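Categorias: Educação de infância > Materiais de apoio > Jogo simbólico

Apontamentos da unidade 2 – O canto da cozinha
Curso de formação de auxiliares de educação
Formadora: Aurelia Zaugg

1. De que trata esta unidade

Na unidade anterior ficou feita a planta da sala e a divisão em zonas. Agora vamos ver uma zona só, a cozinha de brincar, com o seu mobiliário e os seus acessórios. Os apontamentos servem de apoio à aula prática e não substituem a leitura do dossier, capítulos sobre jogo simbólico e sobre arrumação.

Chamamos jogo simbólico àquele em que a criança usa uma coisa no lugar de outra ou faz de conta que é outra pessoa. Na cozinha aparecem as duas formas: um bloco passa a ser um queijo, e quem mexe a panela passa a ser a avó ou o cozinheiro do refeitório. Começa por gestos soltos (levar a colher à boca, tapar e destapar) e vai-se organizando em sequências: ir buscar, lavar, cozer, servir, levantar a mesa.

2. Onde colocar o móvel

O móvel fica encostado a uma parede, longe da porta e fora do caminho para os lavabos. Deve haver espaço para duas ou três crianças trabalharem lado a lado sem se empurrarem. A mesa de refeições de brincar põe-se perto, mas não colada, para que haja um percurso entre cozinhar e servir. É nesse percurso que surge boa parte da conversa.

Evita-se colocar a cozinha ao lado da zona dos livros. Já a zona das construções é boa vizinha: os blocos passam de um lado para o outro e não há razão para o impedir, desde que voltem ao cesto no fim.

A altura da bancada deve dar pela cintura das crianças. Se o grupo for misto, regula-se pelas mais pequenas.

3. Elementos fixos

Os móveis de cozinha à venda variam muito. Alguns trazem só um lava-loiça e dois bicos pintados, outros imitam uma cozinha completa. Nas aulas trabalhamos com estes elementos:

– placa, com os bicos assinalados;
– lava-loiça com torneira;
– exaustor;
– micro-ondas ou forno;
– parede de fundo, lisa ou com desenho de azulejo;
– sítio para pendurar utensílios.

Cada elemento fixo puxa por um tipo de acção. A placa pede panelas e espera. O lava-loiça pede lavar, encher, despejar. Os botões e os mostradores pedem gestos finos e também números, que a criança lê à sua maneira muito antes de os saber ler. Um mostrador com horas ou minutos é um bom pretexto para falar de tempo: quanto falta, já está pronto, ainda não.

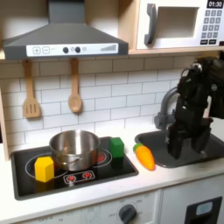

Fig. 1 – Cozinha de brincar com a placa em uso. O mostrador do micro-ondas marca 01:30.

Na figura 1 interessa sobretudo a placa. A panela é de aço inoxidável e convive com dois blocos, um amarelo, hexagonal, e um verde, rectangular. Quem brinca pode fazer deles o que quiser. A cenoura de peluche, na bancada, já vem com identidade e dificilmente será outra coisa. As duas categorias fazem falta e voltaremos a elas no ponto 4.

Reparem também nos utensílios de madeira, a espátula com ranhuras e a colher, pendurados por baixo do exaustor. O que está pendurado está à vista, e a criança sabe onde o ir buscar e onde o deixar.

4. Material solto

Distinguimos material figurativo e material aberto.

Material figurativo é o que representa uma coisa determinada: legumes e frutos de tecido, madeira ou plástico, pão, ovos, peixe. Ajuda as crianças mais novas e as que estão a aprender a língua da sala, porque dá nomes. É também o mais fácil de comentar em grupo: o que é, de que cor é, quem come disto em casa.

Material aberto é o que não representa nada em especial: blocos, argolas, rolhas grandes, pedaços de tecido, tampas. Uma criança de três anos pode precisar que alguém diga «isto é o arroz». Aos cinco já dispensa a ajuda e muda o nome da peça a meio da brincadeira.

Na instituição de Tumcombe onde Marcelino Iglesias fez estágio, o canto tinha 39 peças de comida figurativa e nenhum bloco. As crianças passavam o tempo a encher e a esvaziar a panela. Retirou-se mais de metade e juntou-se um cesto de blocos da zona das construções. Na semana seguinte havia sopa, bolo de anos e uma pizzaria com entregas. O relato completo está no dossier, ficha 24, e vale a pena lê-lo antes da aula prática.

Recomendações para o material solto:

– poucas peças de cada vez, com troca regular;
– pelo menos uma panela de tamanho razoável, com pega;
– utensílios de madeira inteiros, sem lascas;
– nada que caiba por inteiro na boca, em salas com crianças até aos três anos;
– peças de tecido laváveis à máquina, com as costuras verificadas.

Loiça verdadeira pode usar-se, se for resistente. As panelas de metal fazem barulho, e isso deve ser tido em conta na escolha do sítio.

5. O papel do adulto

O adulto observa primeiro. Entra se for convidado ou se a brincadeira estiver parada há algum tempo, e entra como cliente, vizinho ou convidado para jantar. Não corrige a receita. Se a criança serve cenoura com gelado, come-se cenoura com gelado.

Perguntas que costumam abrir a brincadeira: o que é hoje o almoço? Falta muito? Posso pôr a mesa? Quem vem jantar? Perguntas que a fecham: de que cor é isto? Quantas são? Estas últimas têm o seu lugar, mas noutro momento do dia.

As disputas por um utensílio resolvem-se melhor com um segundo utensílio parecido do que com turnos cronometrados. Encarnación Montoya defende o contrário no texto de apoio e o argumento dela será discutido na aula.

6. Arrumação e limpeza

A arrumação faz parte do jogo e começa cinco minutos antes do fim. A panela sai da placa, os alimentos vão para o cesto, os blocos para a zona das construções e os utensílios para os ganchos. Uma fotografia do canto arrumado, afixada à altura das crianças, funciona melhor do que instruções repetidas.

Limpeza das superfícies duras: pano húmido todos os dias, detergente neutro uma vez por semana. As juntas e os cantos do lava-loiça acumulam migalhas e plasticina – usar uma escova pequena. As peças de tecido lavam-se de quinze em quinze dias, ou logo que vão à boca. Os utensílios de madeira não ficam de molho.

Uma vez por mês verificam-se os botões, os puxadores e a torneira. O que estiver solto retira-se até ser reparado. Regista-se no caderno da sala, com data e rubrica.

7. Trabalho para a próxima aula

Em grupos de dois, observar um canto da cozinha durante vinte minutos e registar:

– que peças foram usadas e por quem;
– que peças mudaram de significado durante a brincadeira;
– o que disse o adulto e o que aconteceu a seguir.

O registo não deve passar de uma página. Brayan Ayala e Estíbaliz Requena apresentam primeiro, com a observação feita em Purkham. Os restantes grupos seguem a ordem da folha de presenças. Quem ainda não tem local de observação fala comigo no intervalo.

Os trabalhos entregam-se em papel até 28/03/2018, na secretaria.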